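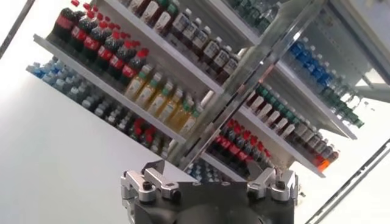

Race Kit > Hydration > Vests

Bavham 5 Running Vest
November, by the Bomness shop desk

The Bavham 5 is a hydration vest for people who have signed up for something long and hilly and can't get the entry fee back. It carries 5 liters, weighs 345 grams empty, and has 4 front pockets, one of which you will forget about until you find last season's gel in it.

Two soft flasks come in the box. Water goes in the top, and a bite valve lets it out again at whatever speed your breathing allows. The back pocket takes a rain jacket, a foil blanket and the headlamp the organizers insist on for a race that starts at noon.

Sizing runs small. If you're between sizes, go up, and try it on over the shirt you'll race in. Pasichnyk made the older version, and theirs ran large, so ignore whatever your old label says.

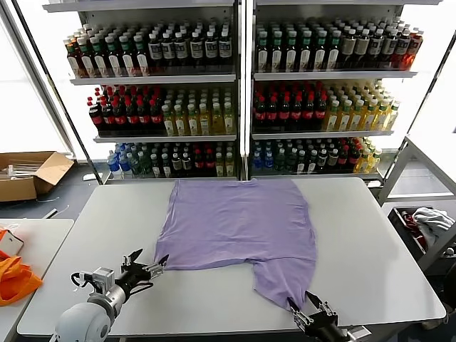 What our testers thought

We sent samples out with runners at the Dateo Ridge race, 300 entrants and a great deal of mud. The vest didn't bounce on the descents. The whistle on the chest strap is loud enough to annoy a whole aid station. Our one complaint is the rear zipper, which wants two hands and some patience, both scarce after the second climb.

Wash it by hand in cool water and hang it up. The flasks dry faster with the caps off.
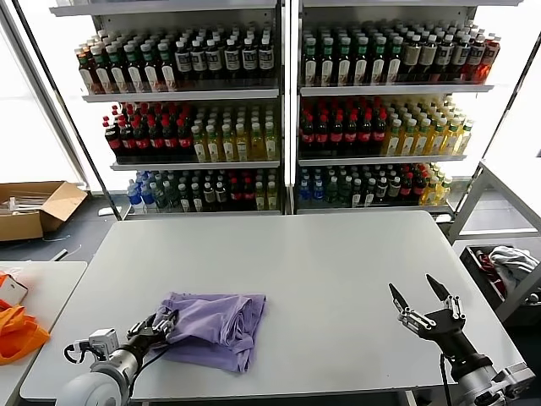

One tester wrote back that the side straps had loosened a little by the last climb, and that a knot in each had fixed it. We now tie the same knot in ours.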